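Lab Bench Setup Assistant (part-time) - Akbulut Teaching Labs, Calbridge

Posted in: Jobs / Education and Science Support
Hours: 24 per week, mornings
Start: February
Reports to: Dilek Kaplan, Lab Preparation Lead

If you are the sort of person who can't walk past a crooked stack of trays without straightening it, we would very much like to hear from you. Akbulut Teaching Labs runs hands-on science classes for adults who are coming back to school, changing careers, or getting ready for their first job in a clinic or a testing lab. Our students arrive nervous more often than you might think, and a bench that has been laid out with care does a great deal to settle them down. Somebody has to do that laying out, and after many happy years our current assistant is moving to Forkenton to be closer to her grandchildren. We will miss her terribly, and we are looking for the next person to take over her apron and her label maker.

The job is a simple one to describe and a satisfying one to do well. Before each class you will cover the tables with fresh paper, read the setup sheet for the day, bring out what is on it, and put each item where the instructor wants it. After class you will collect everything, sort what needs washing from what goes straight back on the shelf, throw out the used paper, and leave the room ready for the next group. In between there is restocking, checking deliveries against the order, and a fair amount of friendly conversation with people who can't find the pipette tips.
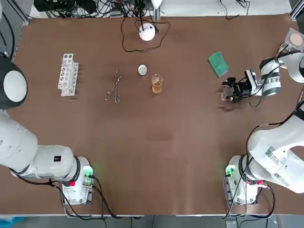

Lab items set out on brown paper at the top of the table.

We use paper on the tables because it is easy to change and because you can write on it, and a lot of our instructors do. Some like to mark a place for every item, while others prefer everything together along the far side so that students have to pick out what they need for themselves. You will get to know their habits quickly. Dilek keeps a binder with a page for each instructor, and she updates it by hand, in pencil, and is quite proud of it.

What your mornings will look like

The doors open at 7 and the first class comes in at 9:30, which gives you a good quiet stretch to get things done. You will usually set up 2 rooms, one after the other, and then stay close by while classes are running in case something gets spilled or runs short. The last part of the shift is for cleanup and for the stock cupboard. Our stock list has 469 lines on it at the moment, and keeping that list true to what is really on the shelves is a bigger part of the work than most people expect when they start. If you enjoy a well-kept list, you will have a lovely time. If the thought makes you tired, please think it over before applying - we would hate for you to be unhappy here.

Who we are looking for

You don't need a science degree. We will teach you the names of things, how to handle glass, what may be stored next to what, and which sink to use. What we can't really teach is patience, so please bring some of your own. It would also help if you:

- can read a setup sheet closely and follow it, even on the tenth time through
- are comfortable being on your feet for most of a morning
- can lift a box of supplies onto a waist-high shelf (we have a cart for anything heavy)
- write clearly enough that another person can read your labels
- will speak up when something is cracked, missing, or past its date

Experience in a school stockroom, a kitchen, a pharmacy, or a library would all be useful, and so would having run a busy household. I-hsuan Tse, who teaches our introductory course and will be on the interview panel, first came to us from a bakery and still folds table paper the way she used to line cake tins.

What we offer

Paid training for your first weeks, working alongside Dilek the whole time. Paid time off and paid holidays from the start. Free enrollment in any one of our evening courses each term, with materials included. Lab coat, gloves, and safety glasses supplied, and we will help you find glasses that fit over your own if you wear them. There is parking behind the building, and the Skatero Street bus stops right outside the front door. Coffee is free and tea is better than the coffee.

How to apply

Please send us a letter of a page or so, along with a list of the jobs you have held, paid or unpaid. We don't need anything fancy. In your letter, tell us about something you have kept in good order - a tool shed, a sewing box, a classroom, a spice rack - and how you went about it. You can leave your application at the front desk in Calbridge or mail it to the same address, marked for Dilek Kaplan.

We will invite people in for a short visit in place of a formal interview. You will meet Dilek and I-hsuan, see the rooms, and lay out one table from a setup sheet with one of us nearby to answer questions. Wear comfortable closed shoes. If you need any adjustments for the visit or for the job itself, mention it in your letter or ask at the desk, and we will arrange it with you before you come.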